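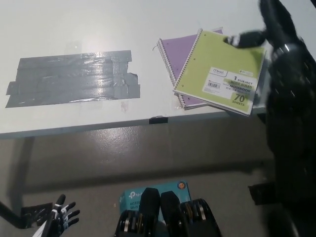 Search pets and animals Go

Dog stops in the same place on every walk and will not continue

tall_fennel
2 December 2022

Good evening to all. We have moved from Bodby to Plornurach and our dog, a mixed-breed female of seven years, has made a strange habit. Each morning we go down our street, and at the corner before the small bridge she sits down and does not move. If I pull, she lies flat. If I turn to home, she walks quickly and happily, with the tail up.

In the old town she walked everywhere, also near traffic and trains. I have looked at her paws and between the toes and I do not find anything. She eats well, she sleeps well, and in the garden she runs like a young dog. I have bought a Rakena harness because I thought the collar was bothering her throat, but the result is the same. With my wife she stops also, at the same corner.

Should I carry her over the bridge? She is 20 kilos, so it is possible but not nice for my back. Or should I wait until she forgets it? In January I start a new job and will have less time in the mornings, so I would like to solve this before.

Share 7 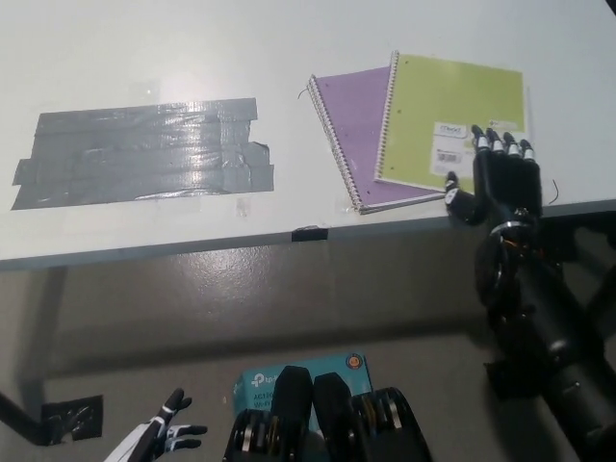

mossbank
I would not carry her. My dog had the same with a metal stair, and when I lifted him over it he began to stop even earlier, already at our own gate. What helped was distance. Stop before she stops. If she sits at the corner, you turn around a few houses sooner, while she is still relaxed, and you give her something very good to eat there. The next day go a little further. Do not call her or persuade her with the voice, only stand and let her look. When she looks at the bridge and then back to you, give the food. With us it took 3 weeks, and there were two days when he went backward again, so please do not be discouraged by this.

Also ask a vet to check the back and hips, even if she runs in the garden. Some dogs hide pain, and a bridge often has a slope. The Costis clinic is in Plornurach and they have evening hours, or they had them when I lived there.

Helpful 151

kettle_and_oats
just bring cheese

ninthplum
I agree with most of what mossbank has written, but I would add that a move is a big thing for a dog of this age. Maybe it is not the bridge at all. Can she hear another dog behind a fence, or a workshop? Go one time without her, at the same hour, and stand at the corner for a few minutes. Under some bridges the water makes a deep noise that we do not notice.

Is there another direction where you can walk in the meantime? I would use that one for the normal walks, so that she has her exercise, and go to the corner only for short practice. And please check that the new harness does not rub behind the front legs. Mine left a red line there, and the dog walked badly until I changed the size.

Helpful 20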